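Brutport Customs Warehouse, Bay 4
Inspection checklist for imported household goods under the revised tariff schedule
Inspector: Leanne Pickering
Second reader: Evie Crabtree
Date: 25 August 2026

1. Certificate of origin attached to each consignment. YES
Comment: The Bistau papers are complete. The stamp is weak on 2 of them but can be read.

2. Tariff code agrees with the invoice. NO
Comment: Whiteley still uses the old code from before the June agreement. The duty is different under the new one. I have written to them and wait for the answer.

3. Quota balance checked before release. YES
Comment: 176 cartons are left in the quota for Pladden. Please check again before the next release.

4. Goods under dispute kept apart from cleared goods. PARTLY
Comment: The yellow line on the floor is worn away near the door. It must be painted again.

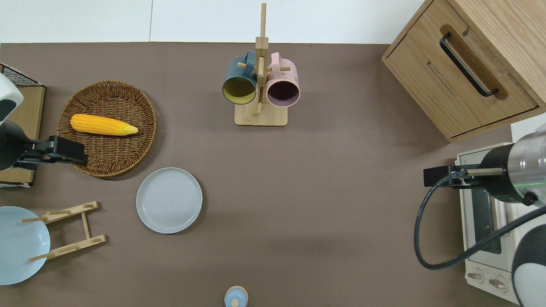
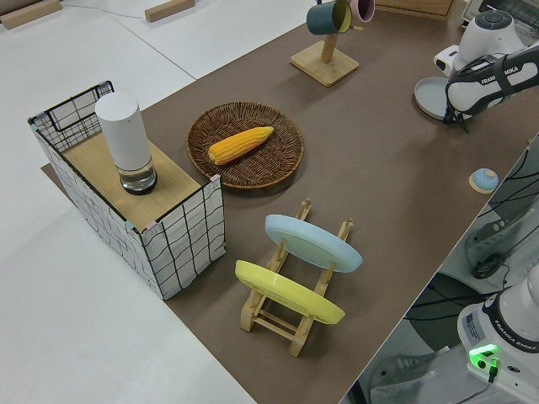 Kitchen items on a brown tabletop.

5. Walkways free and fire exit not blocked. YES
Comment: One pallet was standing too close to the exit. It was moved during my visit.

6. Seals intact and numbers written in the book. YES
Comment: I compared 20 seals with the book and found no difference. The handwriting should be more clear.

7. Staff informed about the retaliatory duties. NO
Comment: The evening team has received only the first notice. The second notice changes the date when the higher rate begins, so both must be read together. Evie will bring copies.

8. Appeal forms available at the desk. YES
Comment: Only the English form. Bistau has asked for a translation.

Open points: 2, 4 and 7. Consignments from Whiteley stay on hold until point 2 is closed.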